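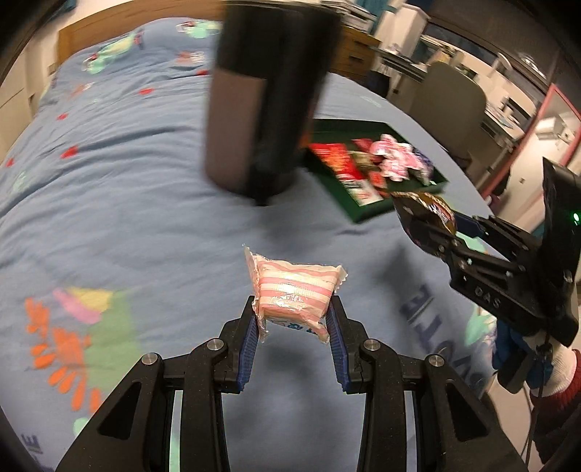

Does the Farnau hand gripper hold its calibration through a full session?

Mine doesn't. The width reading on the left unit starts to drift after 40 minutes of steady use, and by the end of a long session it reports the jaws as more open than they are.

That matters if, like me, you record with the grippers and then play the result back on an arm. My arm is a small Guthrie. It does what the file tells it. The first sign of trouble was a packet of crisps burst at the seam on playback, then a boiled sweet shot out sideways on to the floor. I blamed the arm and spent an evening checking it. The arm was fine. The file said the fingers should be wide apart at the moment they should have been just touching, and the software had tried to make up the difference by closing hard.

The fault code is 3201, and the handbook gives it one line: "width out of range, restart unit". Restarting clears the code and leaves the drift where it was. You have to close the jaws fully, hold them shut and run the zero routine from the menu. The code only appears once the error is large, so there can be a good stretch of bad recording before you know anything is wrong.

As a tool to hold, the gripper is good. The two ribbed pads take a firm hold on a twist of cellophane or a crinkly foil bag, both awkward things to pick up. Working with one in each hand is comfortable enough, although the cable on mine catches on bedding and I now tape it to my sleeve. I do most of my recording on a bed with a tray of wrapped sweets and snacks, and soft bedding shows up a poor grip very quickly.

One safety point. The linkage arms fold together as the jaws close, and there is a gap behind the fingers that will take a fingertip. I wear gloves and I have still had a nip. The handbook has no warning about it. I would keep children away from it, and I would keep your own hand clear of the arm on playback until you have checked the zero — an arm closing too far on a sweet will close too far on a thumb.

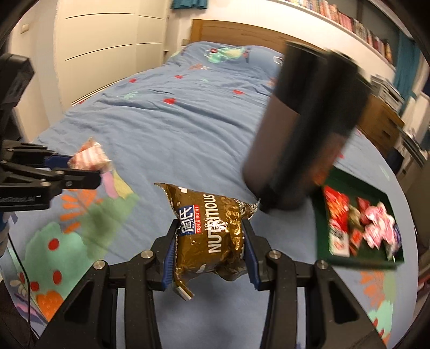

Cyril Treloar wrote to me after my first note on this and said that his drifted too, on the right-hand unit, and that the cause was a grub screw on the width sensor working loose. He put a drop of thread lock on it and has had no code since. He also said he got no reply from Farnau, so he did it out of warranty and wouldn't tell anyone else to.

I haven't opened mine. Farnau did answer me, after two emails, and offered a replacement sensor that I would have to fit myself. It hasn't come yet. In the meantime I zero both units before every take and throw away anything recorded after a 3201.

Would I buy them again? At the price, with the sensor fixed, I would. As they are sold now I'd wait, or look at the Waris pair — heavier, and slower to close, but the one I borrowed kept its zero all afternoon.

Related reviews
Waris two-hand set: first impressions
Guthrie desktop arm, one year on
Replacement grip pads compared
Sisolside cable clips and wrist straps
Emergency stop buttons for the home bench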